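`plakiteck-fixtures` is a cleaned product table for bathroom and home furnishing listings: vanities, mirrors, medicine cabinets, side cabinets and framed wall decor. It started as the internal catalog export for the Plakiteck storefront and is now kept as plain CSV so other shops can reuse the column layout.

Maintainer: Zubaida Arain

## Contents

| File | Rows | Notes |
|---|---|---|
| `products.csv` | 1,402 | one row per sellable item |
| `finishes.csv` | 386 | finish names mapped to a short code |
| `bundles.csv` | 805 | which tops, faucets and mirrors ship together |

All files are UTF-8 with a header row. Fields are separated by commas and quoted only where needed.

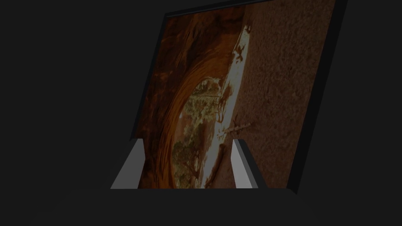
Dimensions are in inches, to the nearest eighth, stored as decimals. `width_in` and `height_in` are the outside measurements of the item as it hangs or stands. `depth_in` does not include handles or knobs. If a supplier sent only metric sizes, the row has `converted` set to `1`.

## Suppliers

Rows come from three suppliers, listed in the `source` column:

- `flodanov`: vanities and side cabinets
- `lehner`: mirrors and medicine cabinets
- `tiltach`: wall decor, shelves, towel bars

Lehner sends a full price file every September. The other two send changes only, so a Flodanov or Tiltach item that was dropped can stay in the table until someone marks it `discontinued`. Check `last_seen` before you list anything.

## Finish names

Suppliers use the same word for different colors. "Espresso" from Flodanov is close to black, and "Espresso" from Lehner is a medium brown. Join on `finish_code`, never on the name. There are 15 finishes with no code yet. They show as `ZZ` and should be left out of any color filter.
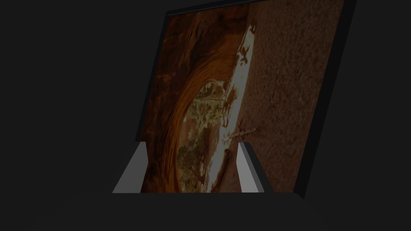

Wall decor has two extra columns, `border_color` and `border_width`. These describe the outer edge only and say nothing about the print. A picture with a thick black border like this one goes in as `border_color=black`, `border_width=wide`. Use `thin`, `wide` or `none` and don't type a measurement there. Older Tiltach rows had the border added to the print size, and those were fixed by hand, so please don't re-import them from the original sheets.

## Loading

```
python load.py --file products.csv --check
```

`--check` stops on the first row with a missing `sku`, a zero width, or a finish code that isn't in `finishes.csv`. Leave it off if you only want warnings.

## Known problems

- Almost all double-sink vanities have `sink_count` filled in, but a few Flodanov rows are blank. Blank means unknown. It does not mean one.
- `weight_lb` is shipping weight for Lehner and item weight for everyone else.
- Bundle prices are not in the table. Add up the parts and apply your own discount.
- Mirror rows with a `-L` or `-R` at the end of the SKU are hinged on that side.

## Changes and fixes

Send corrections as a pull request with one supplier per commit. Put the supplier's sheet name in the commit message. Please keep the row order as it is, sorted by `sku`, or the diff becomes unreadable.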